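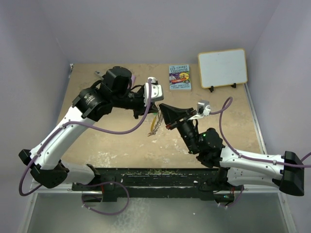

Routing of the camera cables on the two-arm cell is governed by section four of the Grendoleo maintenance sheet, and the Flosdale workshop asks that all sites follow it until the revised sheet is issued in March. The sheet was written after several sites reported pulled connectors, and the question raised by our colleagues at Centhorpe (copied at the end of this message) concerns the same fault. Each purple cable is to be held to the long white link by two cable ties, one of them close to the elbow on the left arm, and the cable is then to leave the elbow in a free loop. A further loop hangs below the front rail under each base. Sites should not shorten either loop for the sake of appearance. The loop under the base takes up the rotation of the first joint, and a cable that has been tidied flat against the rail will be drawn tight when the arm turns outward.

With regard to the ties themselves, they should be closed by hand and trimmed flush. A tie is correctly fitted when the cable can be slid through it with moderate finger pressure. Please do not use a tensioning tool. At Flosdale the cables on both arms were replaced after 1,481 cycles. In each of them the jacket had been marked by a tie closed too firmly, and the conductors inside were sound.

The second part of the Centhorpe inquiry concerns gripper alignment. The procedure is as follows.

Stop the cell, switch off power to both arms and support the wrist before any screw is loosened.
Wipe the fingers with a dry cloth. Solvent lifts the adhesive under the padding.
Restore power, close the gripper at the lowest force setting with nothing between the tips, and look for a gap of even width along the full length.
Repeat the check with a thin, rigid item held at the tips. The item should stay where it was placed when the wrist is turned a quarter turn in each direction.
Record the result in the cell log together with the running hours.

A thin metal rim is a more demanding test than a block or a bottle, and sites are encouraged to use one for the fourth step.

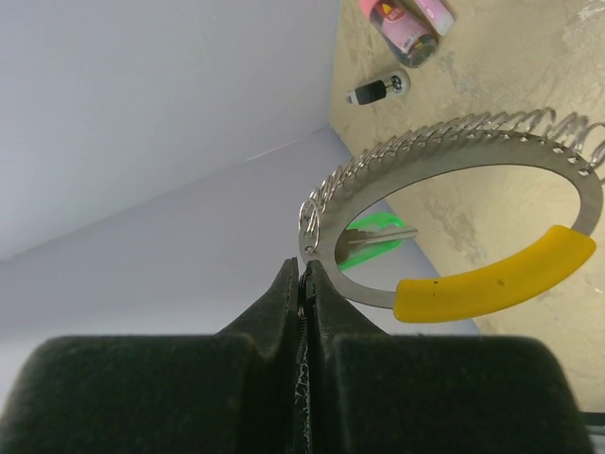 Wrist camera view: oval metal key ring gripped at its rim.

If the item turns in the grip, the first suspect is the padding near the tips. The pads sold by Okabe for this gripper are supplied in matched pairs and should be changed in pairs, even when only one side shows wear. The earlier guidance gave an interval of 173 running hours. Flosdale now inspects at 50 hours and replaces when the surface near the tip has become smooth or has begun to lift at the edge. A fuzzy surface on the broad lower part of the pad has no effect on grip and does not call for replacement.

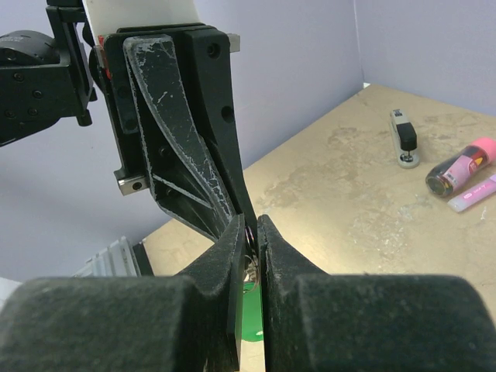
After new pads are fitted, the closing position must be taught again, as fresh material is slightly thicker and the controller will otherwise report an obstruction. Allow up to 20 minutes per arm for this work. The camera bracket should be left alone while the pads are changed. If it has been disturbed, the wrist camera must be calibrated again before the cell is returned to service, and the old calibration file must be removed from the controller so that it cannot be loaded by mistake.

Sites that hold Okabe pads from the previous batch may use them. Requests for replacement pads and cables should go to the Flosdale stores desk, quoting the cell number and the hours shown on the controller.

Cell Maintenance Desk
Flosdale Workshop

----- Original message -----
From: Centhorpe site office
To: Grendoleo maintenance list
Date: 24/09/2025
Subject: Camera cable slack and gripper tips, two-arm cell

Dear colleagues,

We request guidance on two points before our cell is returned to use.

First, the camera cable on our left arm has come out of its connector twice. The hours counter stood at 117 on the second occasion. Our technician proposes to remove the lower loop and fix the cable directly to the rail. Is this permitted under section four?

Second, the right gripper no longer holds thin items securely, although larger objects give no trouble. We have not changed the pads since the cell was delivered. Please advise whether the fingers should be realigned first or the pads replaced first.

With thanks,
Centhorpe site office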